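Cahier d'atelier, suite. Tri des petites affaires sur la table en bois clair. L'idée vient de la note Billow : une assiette au milieu, on y pose ce qui sert, le reste attend autour. Je demande à voir.

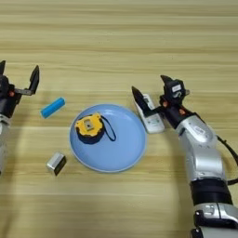

Atelier Skosidik, Hà - avril

L'assiette bleu clair a un rebord bas. Pour des vis, je n'y croirais pas une minute. Le cylindre bleu vif est noté « pile ? » et le petit bloc argent et noir « 9 V ? ». Tant qu'on n'a rien passé au testeur, les points d'interrogation restent. La fiche Pallside 2291 promet un plan de travail « lisible d'un coup d'œil ». Lisible pour qui ?

Essai avec le mètre ruban, boîtier jaune, à plat dans l'assiette. La dragonne bleu foncé prend presque autant de place que lui - à enrouler, ou à retirer. 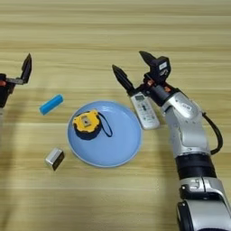
Pallside répond que l'assiette ne sert pas à ranger, qu'elle oblige seulement à choisir, et qu'un bac à compartiments ferait oublier la moitié des objets. Admettons. La fiche 1251 disait l'inverse.

Reste la télécommande blanche : trop longue à mon goût pour l'assiette, donc à côté.
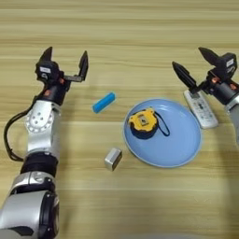 Fig. 3 - Télécommande blanche, sur la table.

À revoir : le classement des piles, la dragonne. Je garde le bac 146 sous la main.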